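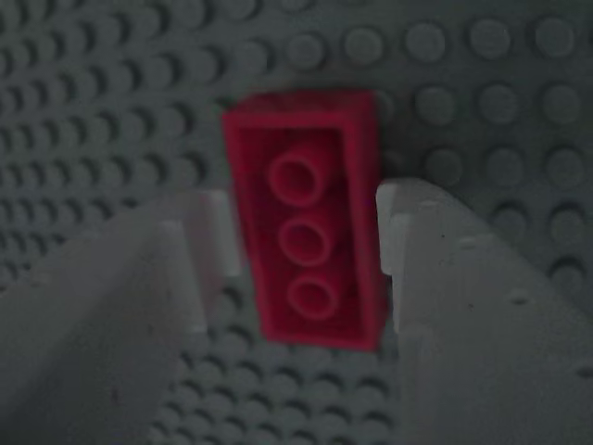 What do you do first with a big box of secondhand building bricks?
Tip it out on a bedsheet, pull out everything that isn't a brick, and wash the rest in lukewarm water before you sort a single piece.

That is the advice she gives everyone who comes through the door of Cuvargate, the little secondhand toy shop she has run with her sister for 19 years, and she gives it before you've had a chance to put your bag down. We had come to talk about sorting. We ended up staying most of the afternoon, drinking tea at the long table in the back room and being handed one small piece of plastic after another.

"People bring me these tubs and they apologize for them," she says, laughing. "They say, oh, it's a mess, it's been in the attic, there's probably a sock in there. Well, of course there's a sock in there! There's always a sock, and a few crayons, and half of a board game. I love that part. It's like going through somebody's coat pockets, only they've told you that you can."

The tub on the table during our visit had come from a family clearing out a house in April. It held 3000 pieces by her tally (she does count, for the price tag, and she counts in little heaps of ten pushed to the side with a ruler). She had already finished the red ones and was moving on to the yellow.

Sorting by color is what most of us do as kids, and I confess I expected her to tell me it was wrong. She is gentler than that.

"It looks beautiful, doesn't it? All those jars on a shelf. And if you've got a four-year-old who wants to build a red house, then color is exactly right, leave it alone. But try finding one particular red piece in a drawer of nothing but red. You can't see it, your eyes just slide over everything. Whereas if I put all my two-by-fours together, every color mixed up, I can find the red one in a second, even across the room."

So the drawers at Cuvargate go by shape first. Two-by-fours have the biggest drawer, down at the bottom where it can be as heavy as it likes. Above it come the two-by-twos, then the long thin ones, then plates, then slopes, then a drawer marked "wheels and what goes with wheels." The cabinet itself is an old Stukoneck, made for hardware, and she found it when a repair shop down the street closed up. Its drawers stick in damp weather and she won't hear a word against it.

I ask how she can tell one maker's bricks from another's, and she turns a handful upside down on the table.

"Always look underneath. Everybody looks at the top, at the studs, and the top is the least interesting part. Turn it over and you've got your tubes. On a regular two-by-four there are three of them in a row down the middle, and those tubes are what grips the studs of the brick below. If a tube's cracked, the brick will never hold properly again. It might look perfect from the top! I check the tubes with my thumbnail. My sister uses a little flashlight, but I think she just likes the flashlight."

Some of the bricks that come in are Vonley, which she describes as "a tiny bit looser, but such nice greens," and she keeps those in their own boxes. Mixing them is no crime, she says, though a tall tower will tell on you.

Then there are the baseplates, which she feels strongly about. Hers stand upright in an old record rack. Stack them flat, she says, and someone will put something heavy on top, and a bowed baseplate is a misery to build on.

"Gray is the one everyone asks for. I could sell gray all day long. Green is a lawn, blue is the sea, so you've already been told what to build. Gray can be a parking lot or the moon or a kitchen floor. I had a boy in here who built his whole school on one, and he used a brick lying on its back for the bathtub. I said, does your school have a bathtub? He said it should."

She has started using upside-down bricks herself for little things: a planter, a crate, a window box. Anything hollow will do.

Washing gets its own long speech, and I will shorten it only a little. Lukewarm water, never hot. A drop of dish soap. A mesh bag, tied loosely so the pieces can move around. An old toothbrush for the undersides, where the crumbs collect between the tubes and the wall. Two rinses. After that everything goes out on towels with the hollow side down so that the water can run out, and you leave it overnight even if you're sure it's dry.

"I've put them away too early," she says. "You open the drawer a month later and it smells like a pond."

The best order she ever had came from the Chatzigeorgiou daycare, two streets over, which wanted 343 bricks and nothing fancy, only the plain ones. She still talks about it with real fondness. The children had voted on the colors, and red won by a mile.

Before I go she presses a small paper bag on me, with six two-by-fours inside, and tells me to check the tubes when I get home. The shop is open until five, and later if the light is on in the back.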